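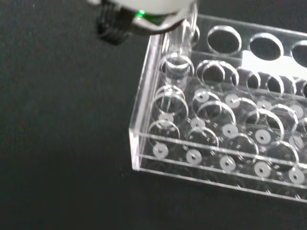
A test tube and its rack, on a black tabletop

Last updated: June

I signed up for Ishbel Hepburn's seven-week gratitude course because my sister dared me, and because it came with a notebook. (I'll do a lot for a notebook.)

By Friday of week two I was supposed to have 30 gratitudes written down. I had four, and one of them was the notebook.

"Read us one, Oona," Ishbel said, with that voice she has, like warm milk.

So I read the one about the bus driver in Zellstead who waited for me while I ran with one shoe untied. Then Donnie Shearer, who hadn't opened his mouth since the first night, said, "Was it the 93?"

It was the 93!

"I drove that route," he said. "Not that day. I quit in the spring." He looked down at his own notebook, and I could see the page was completely blank, no date, nothing, just a coffee ring. "I always waited. Nobody ever wrote me down."

Ishbel started to say something about receiving, but Rima Matar leaned over, took Donnie's pen right out of his hand and wrote BUS DRIVERS at the top of his page in big block letters. Then she passed it to me, and I signed it, I don't know why, like a cast on somebody's leg.

He walked me to the stop afterward. The bus was almost full, and he said good evening to the driver by name.

197 shares | 7 comments

Related stories
The Vision Board at Nividholm
Magnus Niven Breathes In
My Aunt's Lucky Year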